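会社案内
Bindenについて

Bindenは、新聞、雑誌、ウェブ媒体の編集部から記事の校閲と事実確認を請け負う会社です。固有名詞、日付、肩書、地名、数字、引用の出どころなど、公開前の原稿に書かれている事柄を資料に当たって確かめ、結果を編集部にお返ししています。記事の執筆と、取材の代行は行っていません。

もとは地域紙の編集局で校閲を担当していた者が集まって始めた会社です。当時の編集局では、紙面に載る記事は校閲を通るのに、ウェブにだけ載る記事は書いた記者が読み返してそのまま公開していました。急ぎの短い記事が多く、人名の漢字や施設の正式名称の誤りがあとから見つかり、気づいた者が黙って直すこともありました。こうした記事も読む体制を社外に作れないかという相談が、会社を作るきっかけになりました。

最初の数か月は、夜間に公開されるウェブ記事を読むだけの仕事でした。その後、月刊誌の特集、自治体の広報紙、業界団体の会報などのご依頼が加わり、現在は紙とウェブの分量がほぼ同じになっています。ご依頼元の名前は、先方のご了解をいただいた場合に限って公表しています。

事務所は編集室と資料室に分かれています。資料室には地図、人名録、各地の市町村史、年鑑、記者向けの用字用語集を置いています。ウェブで引ける資料は増えましたが、合併前の町名や廃校になった学校の名称などは、今も紙で確かめることが多い項目です。古い電話帳と鉄道の時刻表も処分せずに残してあります。

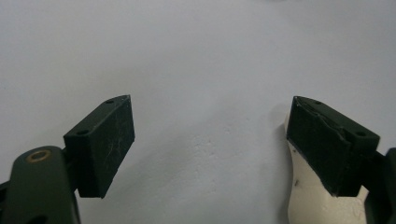 お引き受けしている仕事

ウェブ記事の校閲
公開前の記事を読み、誤字脱字、表記の揺れ、主語と述語のねじれ、見出しと本文の食い違いを指摘します。短い速報は原稿の到着から30分以内にお返しします。長い解説記事は、受け取った時点で返却時刻をお知らせします。写真説明とSNS用の投稿文も、記事と一緒にお送りいただければ読みます。見出しだけを後から差し替える場合も、差し替え後のものをお送りください。

事実確認
原稿に出てくる事実のうち、資料で確かめられるものを確かめます。統計であれば発表元の表まで戻り、年度と暦年の取り違え、単位の誤り、速報値と確定値の混同がないかを見ます。法律や条例であれば施行日と条文を確認します。資料で確かめられないものについては、確かめられなかったと書いてお返しします。推測で「問題なし」とすることはありません。

引用の照合
書籍、論文、議事録、会見の記録などからの引用を、元の文章と突き合わせます。省略によって意味が変わっている箇所、孫引きになっている箇所、引用符の中が要約になっている箇所は、元の文章を添えて指摘します。インタビュー記事については、録音をお預かりして発言部分を照合することもできます。録音の取り扱いは後の項目をご覧ください。

訂正文の点検
誤りが見つかった後に出す訂正文を読みます。何が誤りで、正しくは何なのかが読者に分かるか、訂正そのものに新しい誤りが入っていないかを見ます。急いで書かれるためか、訂正文には日付や肩書の誤りが入りやすいと感じています。文面の謝罪の度合いについては、編集部のご判断にお任せしています。

用語集の作成
媒体ごとの表記の決まりをまとめる作業をお手伝いします。過去の記事を読ませていただき、実際に使われている表記を洗い出したうえで、編集部と相談しながら決めていきます。すでに用語集をお持ちの場合は、改訂だけでもお引き受けします。

お引き受けしていないこと

記事の論調に対する意見、掲載の可否の判断、法的な助言は行いません。名誉毀損や著作権に関わるおそれのある記述を見つけた場合は、その箇所をお知らせしますが、判断は編集部と、編集部が相談される弁護士の方にお願いしています。

選挙の候補者や政党が出す印刷物、商品の効能をうたう広告原稿は、受け付けていません。記事の体裁をとった広告については、広告であることの表示が原稿の段階で入っているものに限ってお引き受けします。

また、公開済みの記事の誤りを第三者の依頼で調べることもしていません。記事に疑問をお持ちの読者の方は、その媒体の読者窓口にお問い合わせください。

仕事の進め方

原稿は専用の受付画面からお送りいただきます。受付画面では「Berholm」という自社製の進行管理ソフトを使っています。原稿が届くと当番の校閲者に通知が行き、誰がいつ読み始め、いつ返したかが記録されます。お客様の側でも同じ画面で進み具合を見ることができます。メールでの入稿にも対応していますが、急ぎの原稿は見落としを避けるため受付画面をお使いください。

一本の記事は、原則として二人が読みます。一人目は言葉を中心に、二人目は事実を中心に読み、互いの指摘は読み終えるまで見ません。先に他人の指摘を見てしまうと、そこに目が引っぱられ、ほかの誤りを見落としやすくなるためです。速報に限り、お客様のご了解を得て一人で読むことがあります。その場合は、公開後にもう一人が読み、追加の指摘があればお知らせします。

指摘は「誤り」「疑問」「提案」に分けてお返しします。「誤り」には根拠となる資料の名称と該当箇所を必ず付けます。「疑問」は、資料同士が食い違っているものや、取材した記者にしか分からないものです。「提案」は読みやすさに関するもので、採用されなくても構いません。指摘が多い原稿では「提案」を省いてほしいというご要望もあり、媒体ごとに設定を変えられるようにしています。

同じ資料で何度も確かめている項目、たとえば地域の首長の氏名や公共施設の名称は、社内の一覧にまとめています。一覧は毎年6月に全項目を見直します。年度替わりの人事や施設の改称が、各機関の名簿にひととおり反映されるのを待つと、この時期になります。見直しの間も通常の受付は続けます。

指摘の採否は編集部が決めるものです。採用されなかった指摘について、こちらから理由をお尋ねすることはありません。ただし「誤り」とした箇所が直らないまま公開された場合に限り、一度だけ確認のご連絡を差し上げます。見落としだったのか、別の根拠があってのことなのかを知っておくと、次の原稿を読むときに役立ちます。 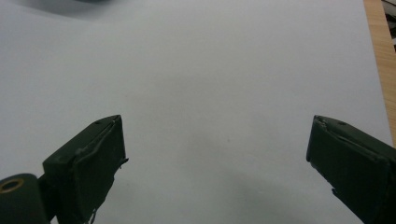 Drekbyからは、導入の前に記者の反発が心配だったと聞いています。書いたものを外の人間に直されるという受け止め方が編集部にあり、はじめの頃は指摘を開かずに公開してしまう記者もいた、根拠の資料が必ず付いてくると分かってからは自分で読むようになった、とのことでした。あわせて、夜間の返却がもう少し早いと助かるというご意見もいただき、夜の当番の交代時刻を改めました。

Drekbyは地域の話題を扱うニュースサイトで、早い時期からウェブ記事の校閲をお引き受けしています。このサイトの記事では、催しの会場名と主催団体の名称の確認が大きな割合を占めます。似た名前の団体が隣り合う町にあることが多く、略称で書かれた原稿では、どちらの団体かを毎回お尋ねしています。

校閲者について

校閲者は9人です。新聞社や出版社の校閲部門の出身者が多く、ほかに図書館、統計調査、翻訳の仕事をしてきた者がいます。得意な分野はそれぞれ違いますが、担当を分野で固定することはしていません。経済の記事にも人名や地名は出てきますし、スポーツの記事にも契約や法律の話が出てきます。専門的な内容を含む原稿では、二人のうちの一人にその分野の経験がある者を充てます。

採用にあたっては、実際の原稿に近い課題を読んでいただきます。辞書や資料、インターネットの使用は自由です。誤りをいくつ見つけたかに加えて、どの資料に当たったか、当たった資料をどこまで疑ったかを見ています。入社後はしばらく、先輩の読んだ原稿をもう一度読む仕事をします。この期間に付けた指摘はお客様にはお返しせず、社内で検討します。

社内の勉強会は、公開後に分かった見落としを題材にしています。見落とした者の名前は出しません。どの段階で気づけたはずか、資料の引き方に問題がなかったか、時間が足りなかったのであれば受付の段階で何ができたかを話し合います。記録は残し、新しく入った者が最初に読むことになっています。

原稿と資料の取り扱い

お預かりした原稿は、公開前の情報として扱います。社外への持ち出しは禁じており、在宅で作業する場合も、会社の貸与する機器から受付画面に入って読みます。印刷した原稿は、その日のうちに裁断します。

録音、取材メモ、取材先から提供された文書をお預かりするときは、事前に取り扱いの覚書を交わします。取材源が分かる資料については、読む者を一人に限ることができます。照合が終わった録音は編集部の指示に従って返却または消去し、消去した場合はその記録をお渡しします。

指摘の記録は、公開の日から4年間保管します。訂正の要否を後から検討するときや、記事への問い合わせを受けたときには、当時どの資料を根拠にしたかをお調べできます。保管期間を過ぎた記録は消去します。

原稿を外部の翻訳サービスや文章生成サービスに入力することはしていません。外国語の資料に当たる必要がある場合は、社内の者が読むか、守秘の契約を結んだ翻訳者に依頼します。英語以外の資料では返却までの時間が延びますので、受付の際にご相談ください。

訂正についての考え方

校閲を通った記事にも誤りは残ります。公開後に誤りが見つかったときは、気づいたのがお客様であっても読者であっても、私たちであっても、まず編集部に事実をお伝えします。見落としの原因がこちらにある場合は、経過をまとめた報告書を10日以内にお出しします。報告書の公開、非公開はお客様がお決めになることで、私たちから公表することはありません。

ウェブの記事は後から書き換えることができます。誤字の修正と、事実の訂正と、新しい情報の追加は、読者にとって意味が違います。事実を訂正したときは、いつ、どこを直したかを記事に書き残すようお勧めしています。この点はお引き受けする際に必ずお話ししますが、運用を決めるのは各媒体です。短い記事では訂正の記録のほうが本文より長くなることもあり、記録を別のページにまとめている媒体もあります。どのやり方でも、記事を読んだ人が訂正にたどり着けるかどうかを見るようにしています。

見出しの訂正は、本文より注意が要ります。見出しは検索結果やほかのサイトの一覧に写され、元の記事を直しても古いまま残ることがあるからです。お客様から求めがあれば、主な配信先にどの見出しが残っているかを調べ、一覧にしてお渡しします。配信先への連絡は編集部にお願いしています。

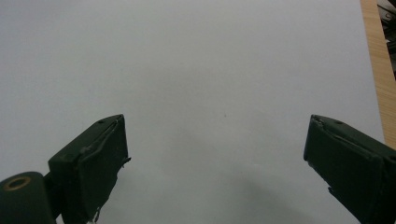
訂正の履歴を載せるようになってから、読者の問い合わせの中身が変わったとAbou Zeidは書いています。以前は「こっそり直したのではないか」という内容が多く、返信に手間がかかっていた、今は誤りの箇所を具体的に知らせてくるものが増えた、ただし履歴の書き方が記者によってまちまちで、その統一にはまだ手がついていない、ということです。

Abou Zeidは書評と長い読み物を中心とする雑誌で、引用の照合と訂正文の点検をお引き受けしています。上に挙げた履歴の書き方については、現在、用語集の改訂とあわせて案を作っているところです。

料金とお申し込み

料金は原稿の文字数と返却までの時間で決まります。毎日原稿をお送りいただく場合は月単位の契約、特集や単行本など単発のものは一件ごとのお見積もりになります。事実確認は、原稿の内容によって調べる量が大きく変わるため、見本の原稿を拝見してから金額をお出しします。図表は文字数に含めず、別に計算します。資料の複写や取り寄せに費用がかかるときは、事前にご了解をいただきます。

初めてのお客様には、契約の前に公開済みの記事を一本読ませていただいています。この分の料金はいただきません。どのような指摘がどのような形で返ってくるかをご覧になったうえで、お申し込みをご検討ください。

お問い合わせは、お問い合わせページの書式からお願いします。媒体名、原稿のおおよその分量、ご希望の返却時刻をお書き添えいただくと、お返事が早くなります。電話での受付は、契約をいただいているお客様の緊急のご連絡に限っています。

会社概要

社名 Binden
事業内容 新聞、雑誌、ウェブ媒体の記事の校閲、事実確認、引用の照合、訂正文の点検、用語集の作成
校閲者 9人
受付 受付画面は終日、電話は契約のお客様のみ
採用 欠員が出たときに採用情報のページでお知らせします
このページの最終更新 2020年8月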